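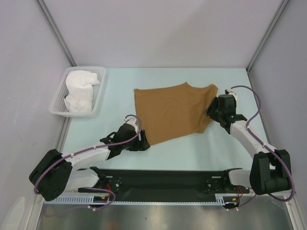
To: the Drollmont small laundry and linens list
Subject: Re: can a machine fold yet?

On February 11, 2026, a list member at Šťastný Linen wrote:

> Hello all. We're a small shop, mostly restaurant napkins and
> aprons plus the rags for the two garages on our street, and I am
> trying to plan the year before the busy stretch starts in May.
>
> My question is a simple one. Every winter somebody forwards me a
> video of a robot folding a towel, and every winter I get a little
> bit hopeful and then go back to the table and fold. We did 2,619
> pieces last week and every one of them was picked up, shaken out
> and folded by hand. The washing and drying I don't mind, the
> machines do that. It's the table that wears us out.
>
> Is anybody here close enough to this stuff to say whether it's
> real yet? I don't need it to be fast. I would be happy with
> something that worked through a basket overnight while the
> building was locked. Also, if the answer is no, what would you
> do instead with a modest amount of money?

Hi and welcome back. I was so glad to see this question, and I'm sorry in advance for the length of the reply. My coffee is fresh and the dryers have a good while to go.

The short version is that folding is real and the chore isn't quite there yet. Let me try to say what I mean by that, since I went around in circles on it for most of last year myself.

When people say "folding" they mean the last bit, where a flat square becomes a smaller square. Two arms on a bench can do that, and I've seen it done nicely. The bit I'd watch is everything leading up to it. Look at a brown cloth lying on the table, mostly flat, with the left side nice and smooth and a good straight edge, and the right side all gathered up in folds next to the gripper. You or I would give it a tug and a pat and not remember doing it. The machine has to work out where the fabric goes under there, which corner is a real corner, and how hard to pull without dragging the whole cloth across the table. That's the chore! The folding is the reward at the end of it.

Then there's the basket. A crumpled white cloth in the bottom of a basket has no corners at all as far as a camera is concerned, just lumps. I spent an embarrassing amount of time last spring paying attention to my own hands (my sister-in-law thought I had finally lost it) and what I do is grab any old place, lift, let it hang, and catch the lowest point with the other hand. Sometimes I do that twice. Good research setups do something similar, and some of them are pretty graceful about it, but the time adds up and so do the tries that have to be started over.

So if you get the chance to see one of these in person, and I hope you do because it's a lovely afternoon out, these are the things I'd ask to see:

- A piece straight from the basket, crumpled, picked by you and not by them.
- Your own cloth. Bring a few of your limpest napkins and one apron with the strings on. Especially the strings.
- A pile of mixed things, with a garage rag in it.
- What happens after a bad grab. Does it put the cloth down and try again, or does a person have to step over and help?
- The stack. A folded piece is only useful to me if it lands on top of the last one and stays there.

That fourth one matters the most for your overnight idea. Slow is fine, I agree with you completely, I'd let it take all night too. But slow and unattended are different things, and a bench that stops at the second napkin and waits for somebody has folded one napkin by morning.

A few of us on this list tried to put a number on what we'd need before we spent money. In my shop it came out to more than 280 pieces in a night with no one in the building, any size from napkin to bath towel, stacked by kind. You may land somewhere else. Write yours down before you go to any demonstration, though, while you're still feeling sensible. I didn't, and I came home from my first one ready to sell the van.

As for what to do instead, which was your other question and probably the more useful one:

We got the most out of sorting earlier. Everything used to come out of the dryer in one heap and get sorted at the table, and now napkins are washed with napkins and rags with rags. It made folding go quicker right away, and it also happens to be what any machine would ask of you, so the habit won't be wasted if you buy one someday.

Second, table height. Ours was too low for years. We put the legs up on blocks and the complaints about backs got a lot quieter.

And third, stop folding the rags. I know, I know. But ask your garages. Ours were perfectly happy to get them flat in a bin, and I'd been squaring up the corners on those things since we opened. If they do want them folded, ask whether once over is enough.

I looked at a Flitex feeder too, the kind where a person clips two corners and the machine does the rest. It's a decent halfway step for big flat things like sheets and tablecloths. For napkins I found that by the time I had both corners in my hands I might as well finish the job, so we passed on it. Somebody with more hotel work could feel differently and I'd love to hear from them.

I wouldn't be gloomy about any of this, by the way. The arms I see now are handling cloth in a way that I didn't expect to see in my working life, two grippers on one soft thing, each with hold of its own side. What I'm waiting for is the dull part – basket after basket, with nobody watching. When somebody will show me a whole night of that with the clock running, I'll bring the cake.

If you do go to look at one, would you write it up for the list? Even a couple of lines. The archive is full of people asking and awfully short on people reporting back, me included. I still owe everyone my notes on the Ukier open house, and I'll try to get those typed up once the tablecloths are out the door.

Warmly, and with very tired thumbs,
the corner shop with the green awning

P.S. You mentioned aprons. Do you tie the strings before washing or leave them loose? We've gone back and forth on it and I'd be grateful for an opinion.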